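首页 器物 收纳 台面与材料 图集 往期 联系

高脚杯与杯架:浅蓝色塑料杯的取放与存放

2023年3月18日,星期六 文:Rirnent 编辑部

本页是 Rirnent 餐具收纳图集的一部分,内容限于高脚杯及其配套杯架。前一部分讲的是平底杯和叠放杯,本部分只讲有杯脚的杯型。塑料高脚杯在户外餐桌、泳池边和儿童聚餐中使用较多,外形沿用玻璃酒杯的三段结构:杯身、杯柄、杯脚。三段的受力情况各不相同,取放和存放时应分别考虑。

术语先统一。杯身指盛液体的碗状部分,其上缘称杯口;杯柄指中间细长的一段;杯脚指底部的圆盘。下文“横置”指杯轴线与台面大致平行,“倒挂”指杯口朝下、杯脚卡在架上。金属丝杯架统称线架,不区分镀层与喷涂。

一、取放

塑料杯重量小,重心位置随杯型变化,一般落在杯身下部。单手握杯柄竖直提起没有问题,但杯子一旦放平,杯身一侧会下坠,只靠杯柄一点很难控制角度。两点持杯时,一点取杯口,一点取杯柄,间距较大,转动余量小,适合需要调整方向的场合,例如由直立改为倒挂。

杯口壁较薄,夹持力应以不使杯口变形为限。杯柄截面小,可以握得略紧,但不应在杯柄与杯脚的接合处施加扭力。注塑杯的接合处常有合模线,反复扭转后先在此处发白,继而开裂。
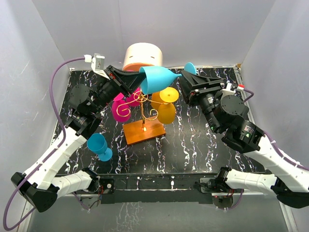

浅蓝色塑料高脚杯,横置,杯口朝左。杯口与杯柄两点夹持,下后方为金色线架,台面为黑色大理石纹。

横置状态下,杯脚的圆盘面与台面接近垂直。需要倒挂时,由此位置再转四分之一圈,杯口即朝下。转动宜在线架上方或前方的空处完成,转好之后再平移入架,不要边转边推。杯脚边缘碰到金属丝时,应退出重新对位,不宜用力压入。

二、线架

线架的种类按杯子的支承方式分两种。第一种托杯脚,杯子倒挂,金属丝成对平行排列,杯柄从两丝之间穿过。第二种撑杯身,杯子倒扣在竖起的支杆或弯钩上。前者对杯脚直径有要求,后者对杯身内径有要求。购买前应先量杯脚和杯身,再看架子的标称尺寸。

Clavari 的台式线架属于第一种,丝间距为19毫米,常见塑料杯柄均可通过。Stolter 的同类产品丝端加了小圆头,防止杯子滑出,代价是入架时需要略微抬高杯脚。两者底部均无固定件,放在光滑台面上应加防滑垫。

金色表面的线架在深色台面上轮廓清楚,对位较容易。反过来,深色线架放在深色台面上,丝线不易分辨,光线弱时容易碰杯。如台面已定为黑色,线架宜选浅色或金属色。

三、台面

大理石纹台面的做法较多,有石材、人造石,也有贴膜,单看纹路不能判定材质,清洁方式以厂家说明为准。就放置塑料杯而言,需要注意的是反光和滑动。抛光面上杯脚容易滑移,空杯尤其明显,手臂或袖口碰到即可能倾倒。

深色台面显水渍。倒挂的杯子如未擦干,水滴会落在架下,干后留下圆形痕迹。可在线架下垫一块吸水布,布的尺寸应大于线架投影。

四、清洗与晾干

塑料高脚杯不宜用硬毛刷。划痕集中在杯身内壁下部,积累后呈雾状,颜色越浅越明显,浅蓝色杯居于透明杯与深色杯之间。清洗用软海绵,水温按杯底标注执行。

晾干时以倒挂为先。没有线架时可倒扣在网格垫上,不应直接倒扣在平整台面上,以免杯内水汽无法散出。Sivakumar 系列的网格垫孔径较大,适合杯口直径较大的杯型;杯口小的杯子放上去会歪斜,应换用密孔垫。

五、存放

长期不用的杯子从线架上取下,装盒存放。每只之间加隔板,杯口不承重。本站使用的存放盒承重上限为700克,装塑料杯有余量,装玻璃杯则须另行核算。

短期存放可以留在架上。留架时检查以下各项:

杯脚是否完全落在金属丝上。
相邻杯身是否接触。
线架四角是否贴合台面。
架子前方是否留有取杯空间,取杯方向应与丝线方向一致。

杯身有接触时,隔一位挂一只。接触本身不损伤塑料,但取其中一只会带动旁边一只。

六、更换标准

杯柄与杯脚接合处出现发白,停用。杯口有缺口,停用。仅有内壁雾化而无裂纹,可继续用于冷饮。线架的丝线弯曲超过2毫米时,间距已不可靠,应校正或更换;表面涂层剥落处容易刮伤杯脚底面,可用细砂纸打平后补涂。

下一部分为长柄匙与搅拌棒的收纳,计划于4月更新。本图集累计收录器物49种,目录见“往期”栏。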